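Subject: Re: [preltville-readers] Skirora, the ending (SPOILERS past chapter 21)

On a night in June, Gagnon wrote:
> I'm 200 pages in and I still can't stand him. Does the
> baker get any nicer or should I give up? Everyone on this
> list keeps raving and I feel like I've got a different book.

Oh, please don't give up! You're so close to the good part. I was grumpy with him too, right up until the ferry chapter, and then I read the last 100 pages in one go with a cup of tea going cold beside me.

For anyone who hasn't started, Skirora is the second chance one: she comes home to run her aunt's guesthouse on the island, he's the ex-fiancé who never left, and they have to share a kitchen for a whole winter. I know, we've all read that book a dozen times. But the banter is so good, and the author lets the two of them be properly angry with each other before anybody gets kissed. I loved that. The letter in chapter 21 had me sniffling on the bus (I went past my stop and had to walk back up the hill in the rain, worth it). 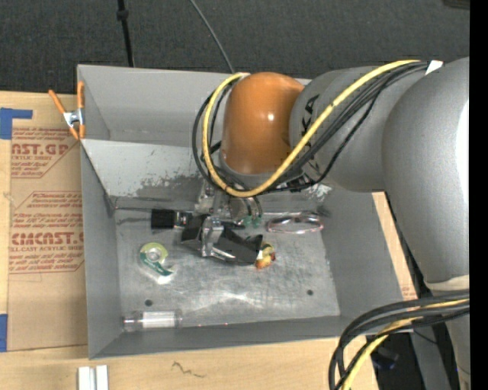 Gagnon wrote back within the hour that the letter came far too late, and that a grown man who can bake for a whole town can pick up a phone.

Fair enough! I've got no answer to that, except that I'd forgiven him by then, mostly on account of the dog. I do think the sister's wedding could have been trimmed a bit. And I'd have liked more of the aunt, who gets all the best lines and then disappears off to the mainland for half the book.

If you like this one, try Solamine next. It's by the same author, set earlier, and the aunt is the heroine, so you get her at 30 with a terrible haircut and a crush on the vet. It's a slower burn and a bit more colourful in the language, if that bothers anyone. My favourite of the 2, I think, though ask me again tomorrow.

The Preltville library has both in large print now, and the audio of Skirora too. The narrator does a lovely grumpy baker.

Does anyone know if there's a third coming?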